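Print this page | E-mail this page

Search this site Search Go

Shared 3 times | 0 comments

Where Does the Bread Go? Unsold Bread at Small Bakeries in Gamstead

Student project report, Food and Community course
2021-10-23

Introduction

Our group wanted to find out what small bakeries do with bread they can't sell by closing time. Most of what we read before starting was about supermarkets and large factories. Small shops were mentioned in a line or two, usually to say that they waste less because they bake less. We wanted to see if the owners and staff in our own town would agree with that.

We picked three bakeries within walking distance of the college: Girley Bakery on the main street, Espinoza Bread near the bus station, and the Mendham Road Bakehouse. All three bake on site and all three are open six days a week. We did the work in September, when schools were back and the shops said trade was close to normal.

Method

Each bakery agreed to let us come in at closing time and write down what was left on the shelves. We sorted the leftovers into plain loaves, rolls, and sweet goods. Sandwiches and anything with a cooked filling were left out, as food safety rules decide what happens to those and the shops have no real choice.

We also asked the staff member who was closing up where the leftovers would go. The choices on our form were sold cheap the next day, given to staff, given to a charity, used in another product, fed to animals, and thrown away. After the first week we added "frozen," which we had not thought of and which two of the shops do often.

The last part was a short survey of customers. We handed out 100 paper forms outside the shops and asked if people would buy day-old bread, at what discount, and what they did with stale bread at home.

What we found in the shops

Over the whole month we recorded 380 unsold items. Rolls were the largest group by a long way. The staff at Girley told us this is because rolls are ordered in bulk by offices and cafes, and an order canceled in the morning comes too late to change the bake. Plain loaves were much less of a problem. Most shops know their regular loaf customers and bake for them.

Girley sells its leftovers at half price the next morning from a shelf by the door. They are usually gone by ten. Anything still there at noon goes to a customer who keeps hens.

Espinoza freezes plain loaves and turns them into breadcrumbs and bread pudding at the end of the week. The pudding is sold by the slice and staff said it makes a better profit than the loaf it came from. The limit is freezer space. When the freezer is full, the rest goes in the trash, and rolls are always the first to go.
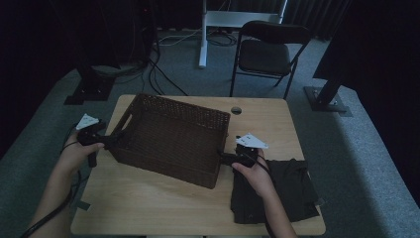
Mendham Road gives most of its leftovers to a food pantry two streets away. The pantry is only open on certain evenings, and on the other nights the bread is taken home by staff or thrown out. This was the shop where the amount thrown away changed most from one day to the next. On pantry nights it was almost nothing.

What customers said

Most people who answered said they would buy day-old bread for toast or for soup, but only if the price was cut by at least a third. Several wrote that they would feel awkward asking for it and would prefer it to be on a shelf with a clear sign. Older customers were more likely to say they already froze half of each loaf when they got home.

The most common way of using stale bread at home was toast, then breadcrumbs, then feeding birds. A fair number of people left this question blank. We think the wording may have put them off, as it came right after a question about waste.

Problems with the project

We could not weigh anything. A large sourdough and a small roll each count as one item in our figures, so the total says little about how much flour or money was lost. If we did this again we would borrow a scale.

Staff also knew when we were coming. One shop admitted that it had baked a little less on our days - we don't know how much this changed the results, but it probably made the numbers look better than they are.

Suggestions

The three shops could share one pantry pickup, with Girley and Espinoza dropping off at Mendham Road on pantry nights. All three are close enough for this to be done on foot. We also suggest a cutoff time the evening before for bulk roll orders. Girley has said it will try this with its two biggest office customers, and we have asked to see its roll figures again at the end of the term.

Print this page | E-mail this page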